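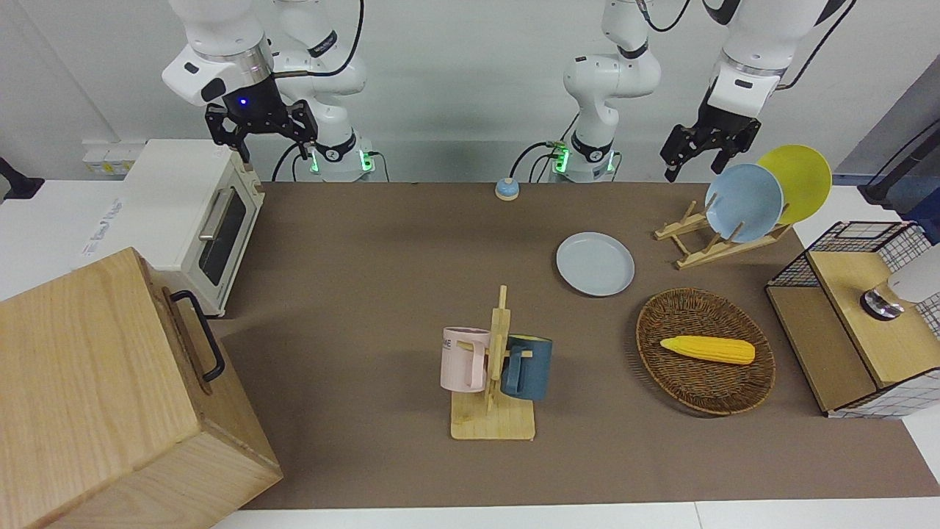
Girby to Open Small-Appliance Repair Counter in Lidamcombe

Toaster ovens, kettles, mixers and coffee makers accepted at Swanson Street store from this month

LIDAMCOMBE, Thursday, August 4, 2022 – Girby, the household goods retailer, today announced that it will open a walk-in repair counter for small kitchen appliances at its Swanson Street store in Lidamcombe. The counter will accept countertop appliances of any brand, whether or not they were bought from Girby.

The Lidamcombe counter is the second the company has opened. The first has been running at the Flindach store since last fall and will continue to operate with the same hours and prices.

Customers can bring in toaster ovens, toasters, electric kettles, drip coffee makers, stand and hand mixers, blenders, rice cookers and slow cookers. Microwave ovens are not accepted at either location. Neither are appliances with a damaged battery, or anything that has been under water.

Each item will be looked at by a repair technician and the customer will receive a written estimate before any work is done. The inspection fee is $10, which is taken off the final bill if the customer goes ahead with the repair. If the technician decides that the appliance cannot be repaired safely, the fee is refunded and the customer may take the item home or leave it at the store for recycling.

Most repairs are expected to be completed within 6 working days. Work that depends on ordered parts will take longer, and customers will be told so at the time of the estimate. Finished items are held at the counter for 3 weeks.

"People kept asking our sales staff where they could get a toaster oven fixed, and we had no good answer for them," the company said in a statement. "Often the fault is a worn cord, a bad switch or a blown thermal fuse. Those are small jobs once the cover is off, but there are very few places left that will take the cover off."

The Flindach counter has handled more toaster ovens than any other kind of appliance, followed by stand mixers. The most common complaints with toaster ovens have been heating elements that no longer come on, timers that stick, and doors that do not close fully. Kettles are brought in mainly for leaks and faulty lids, and many of them turn out to be beyond repair. Girby will post a list of these models at both counters so that customers can check before waiting in line.

Parts

Girby will keep a stock of general parts in Lidamcombe, including power cords, knobs, feet, fuses, door springs and the more common sizes of quartz heating element. Other parts will be ordered through the Flindach stockroom, which sends a van to Lidamcombe on store delivery days.

Replacement crumb trays, wire racks and baking pans for toaster ovens will be sold over the counter without an inspection. Customers who want a tray or rack should bring the old one with them, or measure the inside of the oven from side to side and from front to back. Model numbers are usually found on a plate on the back or underside of the appliance – a photo of the plate is enough.

Used parts taken from recycled appliances will be offered where they have passed a safety check. These are sold at a lower price and are marked as used on the estimate. Cords and fuses are always supplied new.

Warranty

Repairs carried out at the counter are covered for 4 months from the day of pickup. The cover applies to the part that was replaced and the labor involved. It does not extend to other parts of the appliance. Customers whose appliance is still under the maker's warranty are advised to contact the maker first, as a repair by another party may affect that coverage.

Before bringing in an appliance

Girby asks that all items be unplugged, fully cooled and emptied before they are brought to the store. Crumbs and loose grease should be cleaned out of toaster ovens and toasters. Kettles and coffee makers should be drained. Glass turntables, jugs and carafes can be left at home unless they are part of the problem. Mixers should come with the attachment that was in use when the fault appeared.

A tag will be filled out for each item at drop-off with the customer's name, a phone number and a short description of the fault. The company suggests noting when the fault happens, for instance only after the appliance has been on for a while – this can save the technician a good deal of testing.

Hours and location

The counter is at the rear of the Swanson Street store, next to the customer pickup desk, and can be reached from the parking lot entrance. It will be open during regular store hours Tuesday through Saturday. No appointment is needed. Heavy items can be unloaded at the pickup bay, where staff will bring out a cart on request.

About Girby

Girby sells cookware, tableware, small appliances and home storage products through its stores in Flindach and Lidamcombe and by mail order.

Media contact: Girby Press Office, Flindach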